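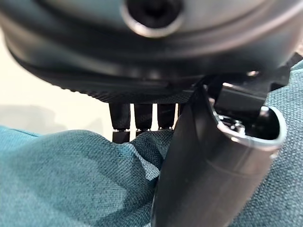

An open day at Lastier, Kaltenville

I went to Kaltenville on 1st May because a former colleague had forwarded me the invitation with the words "you'll hate it, go". Lastier was opening its training rooms to anyone who put their name on a list, and I have been rude in print about household robots for long enough that I ought to look at some now and then.

The building is a former carpet showroom on the ring road, two bus changes from the station. The sign outside still has the old showroom's phone number under the new name. Coffee was in the foyer, along with a stand of leaflets headed "Teaching Tian to tidy". Tian is the name of the project, and by the end of the morning also the name of the machine, the software and, in one slip, the company. I stopped trying to keep them apart.

The introduction was given by Rostislav Vaněk, who runs what Lastier calls the collection floor. He was good. He skipped the film that had been set up behind him and told us what the place does: people steer robots through household jobs, over and over, and everything the cameras and joints report is saved. Each go at a job is called an episode. The episodes are fed to a learning system in the hope that it will later do the job without a person steering. The tidy-the-sofa job had reached 1,640 episodes by the morning of our visit.

Of those, 889 had been kept. He put both numbers on the same slide, and I give him credit for it, as most firms would have shown us the first one. The rest were thrown out at review. Somebody asked what gets an episode thrown out and the answer was long: the operator hesitated too much, a camera dropped out, the cushion ended up on the sofa but face down, the wrong cushion was moved. I would have liked to hear more about hesitation. A person thinking about where to put something is surely part of tidying. Vaněk said that pauses teach the system to pause, and that they had learned this at some expense in July, when an early version would stop over a cushion and stay there until someone switched it off.

We were then split into groups and taken round the rooms. Mine had the sofa room first.

I had expected a workshop and got something close to a dentist's waiting area: pale grey wall, streaky grey carpet, a long cream sofa with a quilted seat and a row of headrests along the top. The job is simple to say. Throw pillows are put out of place, and the robot is to put them back. The operator, Hanyu Xia, has been doing this since the winter and talks about it in the flat way that people talk about any shift work. Reset, wait for the tone, do the episode, mark it, reset. A full shift is 52 episodes if nothing breaks.

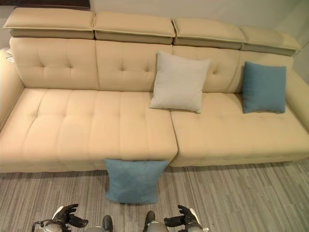
The part that interested me was the resetting, and it was the part they seemed least keen to discuss. Between episodes the pillows are moved to new starting places, and the places come from a printed sheet. There are 8 layouts on it. One pillow on the floor at the front, one leaning by the arm, and so on down the page. Xia is allowed to vary them "within reason". I asked how far reason went. A hand's width, she said, perhaps two, and the pillow can be turned.

So the learning system is being shown a great many examples of a small number of messes. Anyone who has lived with children, or a dog, or simply with another adult, will know that a sofa can go wrong in more than eight ways. Where was the blanket? The remote control down the side? The person asleep on it who would rather not be tidied? Vaněk's reply was that you start narrow and widen later, and that other items are due to join the sheet once the pillows are reliable. He may be right. I have heard "widen later" from several companies over the years and I have yet to be invited back for the widening.

I also asked about colour. The pillows are teal and light grey, and the sofa is cream. A teal pillow against cream leather, or something like leather, is about as easy to pick out as anything in a living room could be. My own sofa is brown and so are its cushions. He wrote that down, or at least he wrote something down.

On the cameras I was more easily persuaded. Besides the view from the head, there is a small camera at the wrist, and we were shown recordings from both side by side. From the head you get the room: sofa, carpet, both hands reaching in from the bottom of the picture. From the wrist you get almost nothing you could put a name to. A lot of black casing, a finger, and then teal cloth so close that you can make out the weave and the way it creases where something presses into it. My first thought was that no system could learn anything from such a view. Xia said the wrist picture is where she looks when she reviews a grasp, as the hand can hide what it is doing from the camera above. I had no answer to that and still haven't.

We were offered a turn at the controls on a practice machine in the next room. I took it. My hands are steady enough for soldering and I was dreadful. There is a small delay between what you do and what the gripper does, and you have no feel of the cloth at all, so you squeeze until it looks right. I squeezed too hard every time. My attempts were not recorded, I was assured, and I believe that completely.

After lunch (sandwiches, decent, the egg went first) there was a talk on what comes next. Lastier wants to open a second floor in Tuvlow with furnished rooms and different sofas, and eventually to send operators and machines into lived-in homes. This would go some way towards my complaint. It would also raise a pile of other questions, such as who agrees to have their front room recorded from two heights and where the recordings sit afterwards. The speaker had one slide on privacy and it was mostly a padlock.

Nobody at any point showed us the trained system tidying a sofa by itself. I asked twice. The first time I was told that the room was needed for collection, and the second time that it would be unfair to judge the current version on a single try. Then show us ten tries and tell us the score. If half of them fail, half of them fail, and a crowd who gave up a Wednesday to look at cushions would probably have clapped anyway.

For anyone thinking of going to the next one: ask for the sofa room early, before the groups get large, and ask to see the layout sheet. Stand near the operator if they'll let you. Xia told me more in ten minutes between episodes than the afternoon talks did in two hours, including that the stitched seat is the awkward bit for her, and that she now straightens cushions in other people's houses without noticing.

The number 14 bus back to the station runs every half hour and stops on the far side of the ring road. Use the underpass.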